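Drendbridge Home Training Log

Data card and read-me, version 3

What is in this package

Drendbridge is a table of training notes written by people who exercise at home with simple equipment. It has 1,201 entries from 27 persons. Every entry is one training day of one person. The notes were first written by hand in paper notebooks, and later we typed them into one table.

The table was put together by Siv Isaksson and Mieczysław Nowicki. We are not a company and we do not sell training plans. We wanted to know how people write down their exercise when no trainer is looking at the notebook, and which things they leave out.

Files

entries.csv is the main table, one row for each training day.
people.csv has one row for each person, with age group and years of training.
words.txt is the list of short forms we found in the notebooks and how we read them.
changes.txt tells what is different from version 2.

Columns in entries.csv

person: a code of letters. It is the same code in people.csv.
day: the day number counted from the person's first entry. Real dates were removed.
exercise: the name of the exercise after we made the spelling the same.
exercise_raw: the name as the person wrote it.
load_kg: the load in kilograms. Empty if the person did not write it.
sets, reps: whole numbers. When somebody wrote "until tired", reps is empty and the words are kept in the note.
note: free text, in the language of the notebook.
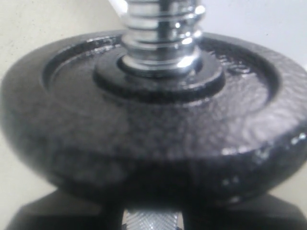
Mieczysław Nowicki

How the load was written

The load was the most difficult column, and I ask you to read this part before you make any sums with it. With adjustable dumbbells a person can mean the plates only, or the plates together with the handle and the nuts. Some wrote the load for one hand and some for both hands together. We asked each person in March what they meant, and most of them could answer. Where the answer was clear, I changed the number so that load_kg is always one hand, with the handle included. Where it was not clear, I left the number as it was and put "unsure" in the note.

Two notebooks used pounds on some pages and kilograms on others. I changed the pounds to kilograms and did not round the result, so you will find loads which look strange, like 11.34. Please do not correct them.

Known problems

Rest days are missing for nearly everybody. An empty day in the table can be rest, illness or a forgotten notebook.

The person with code JR stopped for a long time and started again in a second notebook. The day numbers continue from the first one.

"Row" in the raw names can be the dumbbell exercise or the rowing machine. Look at load_kg: if it is empty, it is usually the machine, but I would not trust this for code TE.

The notes in Swedish and Polish are not translated.

How to load the table

The files are UTF-8, with a semicolon between columns and a point in the decimals. If your spreadsheet program expects a comma in the decimals, set this before you open the file, or some loads can turn into dates.

Use and contact

You may use and share the table for any purpose if you name Drendbridge and the version. Please do not try to find out who the persons are. Mistakes can be sent to Siv Isaksson, together with the person code and the day number.

Last changed: 2022-10-30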